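Ellgate repair scheme to open second branch in Prurnlow

By Mohit Malhotra, press desk
19/10/2019

Share 20 | Comments 3

We use cookies to remember your settings. By carrying on you agree to this.

For immediate release

A free repair scheme that started in a back room in Ellgate is opening a second branch in Prurnlow next month. Doors at 10am, no booking, bring the thing that's broken and the lead if it has one.

Tridura Repairs has fixed 1000 household items since it began in June last year. Kettles mostly. Toasters, lamps, radios, a lot of hairdryers, one church organ blower which took most of a fortnight and needed a part from Belgium. Item number 1000 was a bedside lamp and its owner got a cake.

The Prurnlow branch will be in the old Shukla shoe shop on Mill Road, opposite the chemist. The Shukla family closed the shop when they retired and have let the scheme have the ground floor for 2 years at a low rent. The shoe racks are staying up as they're the right depth for tools. The sign over the door is staying as well, people asked for it.

Mohit Malhotra, who set up the scheme and is also writing this, said: "We had people coming over from Prurnlow on the bus with a vacuum cleaner under one arm. It's two buses if you miss the early one. Made sense to go to them."

Opening hours to begin with are 10am to 4pm on market days. An evening session will be added in the new year if there are enough fixers to staff it. Ellgate carries on exactly as before, same hours, same room, same kettle. 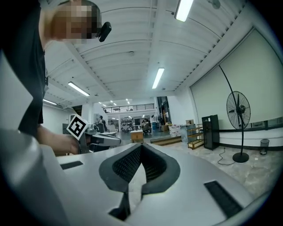 What does a repair cost? The work is free and you only pay for parts, which the fixer will price up with you before anything is ordered.

Most parts come in under the price of a sandwich - fuses, plugs, switches, belts. Where it's dearer than that we say so, and plenty of people decide to leave it. Fine by us. Items left for parts are kept for 3 weeks and we ring twice before they go for recycling.

Anything with a plug is safety tested before it goes home. If it fails it doesn't get used again on our premises and we'll explain why. Petrol mowers, microwaves and gas appliances can't be taken at either branch. Nor can televisions over 20 inches, there isn't the bench space. Sewing machines are very welcome, Prurnlow will have a fixer who does nothing else.

The new branch also needs people. No qualifications wanted for front desk, you will be writing tickets and making tea. Fixers should be handy with a screwdriver and happy to be shown the way we do things, training is two evenings in Ellgate and the bus fare is paid. Anyone doing electrical work gets a further session on the tester and is signed off before they work alone.

"A woman brought in her mum's food mixer, older than me," said Malhotra. "Needed a new flex and a good clean. She'd been told in three shops it was scrap. I'd like to see a lot more mixers."

Donations of tools are useful, especialy small pliers, soldering irons and anything for clocks. Please no more paint. Drop off at Ellgate during opening hours and ask for a reciept if you want one for your records.

There will be a short opening at 10am on the first day, with tea, and repairs start straight after. Press welcome from 9.30am. Parking on Mill Road is tight on market days so use the station car park and walk down.

ENDS

Notes to editors
Tridura Repairs runs branches in Ellgate and, from next month, Prurnlow.
Interviews with Mohit Malhotra can be set up through the press desk - mornings best, he is at the bench after lunch.
The scheme is "Tridura Repairs" in full at first mention, "Tridura" after that is ok.

Sign up to our newsletter for opening times and parts wanted. Unsubscribe whenever you like.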